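February, notebook, cabinet cell. Writing this up before I forget the order of things.

Short version: door fault. The arm pushed on a cabinet door that was already at its stop, torque limit didn't trip, and the upper hinge on the practice cabinet (the old one, back room) pulled its screws. No one hurt. Otakar was inside the line when it happened, so it goes down as a safety matter too, not only a broken hinge.

White cabinet, yellow F on the black wall, both doors open, slipper task. 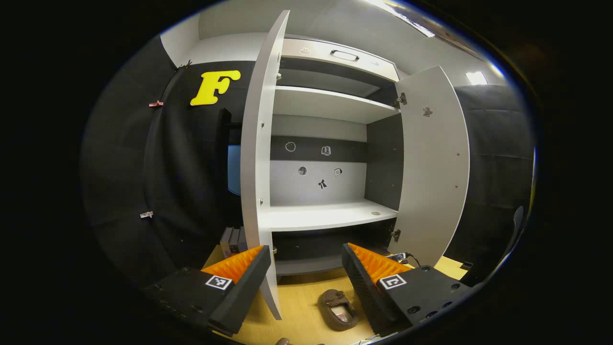
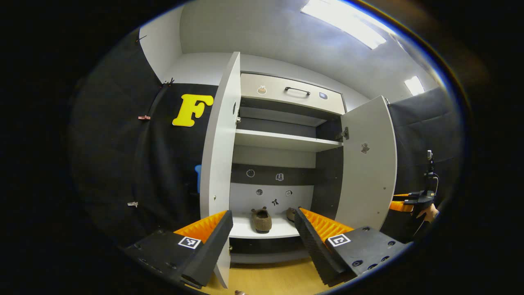 Timeline as best I have it.

9:40 — started the replay batch on the practice cabinet. Policy is the one trained on the hand-held demos, slippers in and out, doors open and closed. Vosia arm, Skunska wrist sensor, same as last week. Nothing new except the controller update, see below.

10:15 — first odd thing. Arm opened the right door, let go, then went back and pushed it again. Door was fully open already. I wrote "double push, ok?" on the whiteboard and carried on. Should of stopped there.

10:50 — two more double pushes. Otakar Halás came in to look, said the second push looked harder than the first. I said it was the camera angle. It was not the camera angle.

11:05 — episode 137. Right door open, against the stop. Arm goes back for the second push and doesn't let up. Loud crack, upper hinge comes away, door drops on the lower hinge and swings in. Otakar had stepped over the tape to see the wrist better. Door missed him by a hand or so. He hit the e-stop, not me. I was at the keyboard and went for ctrl-c first, which is the wrong reflex and I know it.

E-stop worked. Arm held position, brakes on, door hanging. Left it like that until I had pulled the logs. Then moved it out by hand with brake release, two people.

What the logs say:

Commanded force limit was 2,000 in the config. Same as always. Thing is, the config has always been in the old units, hundredths of a newton, so 2,000 is 20 N. After the update the controller reads that field as plain newtons. So the limit was 2,000 N, meaning no limit at all. The arm can't push that hard, the joint torque ceiling gets there first, but it can push plenty hard enough for a hinge.

Release note does mention it. One line, near the bottom, under "misc". I read the top half of the release note.

Why it went back for the second push is a separate question. My guess: in the demos we open the door by hand and the last few frames have the gripper still moving outward next to the door, not touching it. Policy learned "keep going outward". With 20 N that shows up as a soft bump and you never notice. We had the bump in the old runs too, went back and looked, it's there in the Skunska trace every time I checked. So the limit was hiding a policy problem and the units thing unhid it.

Otakar thinks it's more to do with the fisheye, door near the rim of the view gets bent so much that 90 and 110 degrees look nearly alike. Could be both. His version is testable: fix the door at a known angle, feed the views in offline, see what it predicts. He's going to do that on the saved data, no arm needed.

Checked and ruled out:
— sensor zero. Fine before and after.
— loose finger mount. Tight.
— e-stop latency. Logged, inside spec.
— Guérin light curtain. Was powered, was in mute. Muted by me the day before for the calibration and not un-muted. So this one isn't "ruled out", it's a second fault. Moving it to its own line so it doesn't get lost.

SECOND FAULT: curtain left in mute overnight. If it had been live the arm would of stopped when Otakar crossed the tape, before the push. Mute has no timeout. Vollmont did the cell wiring, I've asked whether the mute can be put on a key with a timer. No answer yet.

Done today:
— config rewritten with the unit in the field name (force_limit_N: 20). Startup refuses anything over 60.
— curtain un-muted, tested with a broom handle, trips. Tested 7 times from different sides, all trips.
— red lamp wired to the mute line so you can see it from the desk. Ugly, works.
— e-stop button moved, second one now beside the keyboard. No excuse for ctrl-c.
— broken door off, leaned against the wall. Side panel is chewed up where the screws were, don't try to reuse those holes. Go lower or fill them.

Not done:
— demos. I want the tail trimmed off every door-open segment, from the moment the hand stops pulling. Can be scripted off the gripper speed maybe. Up to 2,000 episodes to go through so it had better be scripted.
— retrain after the trim, then run the first batch at 10 N and watch the trace, not the door.
— incident form. Otakar has his half written. Mine tonight.
— check the other two configs for the same units thing. Whoever uses the drawer setup PLEASE don't start it until this line is crossed out.

Rule from now on: both of us behind the tape when the arm is live. Want to see the wrist better, put a camera on it. Any push the operator can't explain is a stop, not a note on the whiteboard.

16:30 — checked drawer config. Same bug, 2,000. Fixed. Third config (tray) was allready in newtons, someone must have changed it by hand and not commited it. Who? Come tell me, not angry, just need to know what else is different on that machine.

17:10 — hinges: need the wide-opening kind, two, plus longer screws. Ordering tomorrow.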